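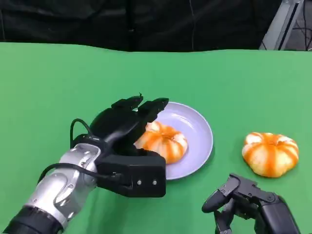 Balta teleop kit from Udano. Two-arm remote control for recording demos, one operator, one seat. Wear the gloves, move your hands, the robot hands follow. Works with most five-finger hands, ask us if yours is odd. Start with something easy like a striped mini pumpkin and a shallow plate on a green cloth, left hand on the plate side, right hand kept low over the table untill you need it. Record, save, reset, go again.

In the box
Glove pair (S/M or L/XL, tell us which)
Foot pedal, start/stop/discard
Base station and power supply
Cable set, 60 in.
Balta Record license, one seat

Logs joint angles, pedal marks and up to 4 camera feeds on one clock. Bad take? Double tap the pedal, gone. Hand-guided mode for the arms is a seperate add-on, 284 USD, needs firmware from March or later.

Price 1,584 USD, shipping extra. 63 kits left in this batch. Spare gloves sold as pairs only.

Not sure about fit with your arms? Send the model number to Dennis Parsons at the Garnska office before ordering. Opened gloves can't come back.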